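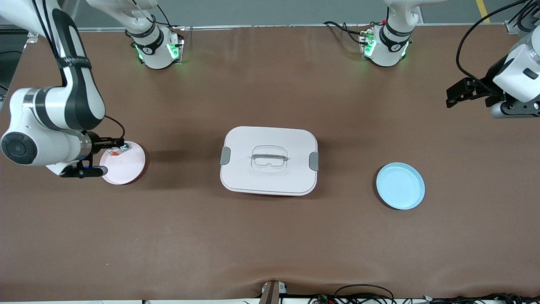

Slide 1. The two-arm cell, right gripper at the pink plate.

Vira Nechyporuk, Prokari. Notes for the Skunent users' day, Apr 10, 2023.

Start with the covering. The brown sheet is the part of this cell we touch most. It creases toward the front, and the bracket at the front edge holds it where it creases. Before a run, smooth it from the rail at the back toward yourself, then check the bracket. Pull too hard and you move the plates.

Plates and box next. They sit in a loose row: pink plate, lidded box, blue plate. We put the box down first and set a plate on each side. Close both gray latches before the arms are enabled. An open latch sticks out enough to catch a finger of the gripper, and we lost a set of finger pads that way in October.

Point at the right wrist. Thin black cable looping out from the side and back to the gripper. The loop has to be there. When we first set the cell up at Macedo we taped it flat and it failed at the connector after 40 hours. Now we leave slack, turn the wrist by hand through its full range with the power off, and watch the loop the whole way round. Same check on the left arm.

Point at the bases. Green lights at the foot of both. We wait for green on both before loading a program. If one stays dark, check the plug at that base first. Bhavana Shenoy has the fault sheet if people want a copy.

Cables behind the left base. Still on our list. Hằng Đỗ is fitting clips along the back, ask her at the break how far she has got.

Boards at the front right, just off the work surface. Keep wet cloths away from them. We wipe the sheet after food runs, always working toward the left side.

Weekly: wipe the fingers, check the mount screws, look over the sheet for tears. Takes around 40 minutes for two people.

Skip the cost slide if short of time. Questions, then hand over to Roksolana.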